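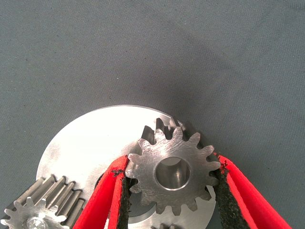 Spur gear

A spur gear is the simplest kind of toothed wheel. Its teeth are straight and lie parallel to the shaft on which the gear turns. Two such gears, placed side by side so that their teeth mesh, pass turning motion from one shaft to another. The smaller one of a pair is often called the pinion, and the larger one is the wheel.

Parts

The hole in the middle of the gear is named the bore. It is finished more smoothly than the flat faces, as it must sit well on the shaft. The faces often keep the fine marks of machining, and these do no harm to the work of the gear. The teeth stand around the rim at equal distances. The space between two teeth is the gap, and the bottom of the gap is the root.

Two gears can run together only when their teeth have the same size. In metric countries this size is given as the module, in millimetres. A pinion of module 2 with 27 teeth has a pitch diameter of 54 millimetres, and it will mesh with any other gear of module 2 which has the same pressure angle.

Materials

Steel is common where the load is heavy. Brass and plastic are used in clocks, toys and small household machines. Plastic gears are quieter and can often run without oil, but they wear sooner and do not like heat.

Sorting and storage

Loose gears of similar size are easily mixed up. In the Danard method, named after the repair shop where Elmarie Xaba first wrote it down, the gears are laid flat on a cloth and sorted first by bore, then by number of teeth. The Mofokeng collection, which holds 218 gears from old workshop machines, is arranged in this way. Kwan-ho Shek, who made its catalogue, recommended a grey cloth, on which small chips of metal are easy to notice. Steel gears are wiped with a little light oil before they are put away.
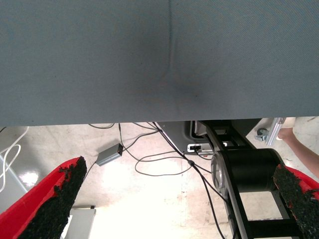

Can a new spur gear be paired with a worn one?
It is possible for a short time, but the worn teeth no longer have the right shape, so the pair will be noisy and the new gear will wear faster. It is better to replace both together.

Noise

Straight teeth meet along their whole width at once, and this makes a whining sound at high speed. Helical gears, with slanted teeth, are chosen where quiet running is needed. They cost more and push sideways on their bearings.

See also: Helical gear, Rack and pinion, Gear train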